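Contra el cajón perfecto

Vuelvo a casa de las vacaciones y me encuentro con que medio mundo ha decidido ordenar. Cada enero pasa lo mismo, ya lo sé, pero este año viene más fuerte: mi cuñada ha vaciado los armarios, mi vecina del tercero me ofreció dos bolsas de tuppers sin tapa y en la oficina alguien ha puesto etiquetas en los estantes de la cocina. «Tazas», dice la etiqueta. Las tazas están justo encima, por si quedaba alguna duda.

Yo no soy desordenado, que conste (mi madre opinaría otra cosa, pero mi madre plancha los trapos de cocina). Lo que me pasa es que desconfío del orden que esconde las cosas. Y la batalla la doy, sobre todo, en la mesa de trabajo.

Me explico. Hace un par de años me dio por tener el escritorio de revista. Compré una cajonera de la marca Broleck, blanca, 8 cajones estrechitos, preciosa. Metí los bolígrafos en uno, los rotuladores en otro, los clips, la cinta, las pilas, los cables cada uno con su lacito. Quedó la mesa pelada, con la lámpara y el portátil. Hice fotos y todo. ¡Se las mandé a gente que no me las había pedido!

Y durante los meses siguientes no dibujé nada. Ni un garabato en el margen de una factura. Para coger un rotulador verde tenía que acordarme de que existía el rotulador verde, abrir el cajón correcto (siempre era el de al lado), sacarlo, usarlo y volver a guardarlo con cargo de conciencia. Acabé escribiendo hasta la lista de la compra con el mismo boli azul de un hotel, que era el único que se había salvado de la reforma.

Se lo conté a Arturo Morelli, que tiene un taller de encuadernación y una mesa en la que cabría un coche pequeño, y se rió de mí un buen rato. Él lo tiene todo en cajas transparentes sin tapa. Todo. Los lápices revueltos con los pinceles, las plegaderas con las tijeras. «Si lo veo, lo uso», me dijo, y siguió a lo suyo. Salí de allí un poco ofendido y con la cajonera ya condenada.

Así que mi defensa de hoy es la del recipiente transparente. El bote, la cubeta, el táper viejo, me da igual el nombre y me da igual lo que cueste. Un recipiente en el que se vean los colores desde la silla, en el que metas la mano y salga algo. Sin divisiones, por favor. Las divisiones son la puerta de entrada de las etiquetas, y de ahí a rotular las tazas hay un paso.

Ya sé lo que me van a decir, porque me lo han dicho: que eso es un montón con paredes. Pues sí. Un montón con paredes me parece un inventazo. El montón sin paredes se desparrama y acaba en el suelo, y ahí doy la razón a los ordenados. Pero con las paredes puestas, ¿qué problema hay? Se levanta de una vez, se limpia debajo y se vuelve a dejar. Con la cajonera tardaba más en guardar que en trabajar.

El otro argumento es el polvo, y ese me cuesta más. Hay polvo, sí. Soplo de vez en cuando.

Tampoco quiero pasarme de listo: hay cosas que van guardadas. Los papeles de Hacienda, en una carpeta, y la carpeta en un armario. El cúter, lejos de los niños. Las pilas gastadas se tiran, no se coleccionan (esto va por mí). Y los cables… con los cables no tengo doctrina. Los ato, se desatan, los vuelvo a atar. Compré unas bridas de velcro Cledix, un paquete de 100, y sigo encontrándome alguno enredado donde menos lo espero, casi siempre entre los rotuladores. He decidido llevarlo con paz.

En lo que no cedo es en la mesa. Madera a la vista, gruesa, que aguante marcas, y una lámpara que dé luz amable. A mí me gustan las de globo blanco, esas que parecen una luna con peana, aunque ocupen y aunque mi cuñada diga que son de salita de espera. Los flexos iluminan mejor, lo admito, pero con un flexo en la cara me siento interrogado.

La cajonera la vendí por internet a un señor encantador que guarda moscas de pesca. Le encajaba perfectamente: él sí sabe lo que hay en cada cajón, me lo recitó en el portal mientras la cargábamos. Supongo que hay cabezas con cajones y cabezas con cubeta — la mía es de cubeta, y bastante llena — y que cada uno debería comprar muebles según la que le ha tocado, sin mirar tanto lo que hace el vecino en enero. Yo, de momento, he vuelto a escribir la lista de la compra en verde.

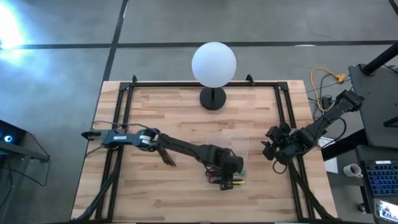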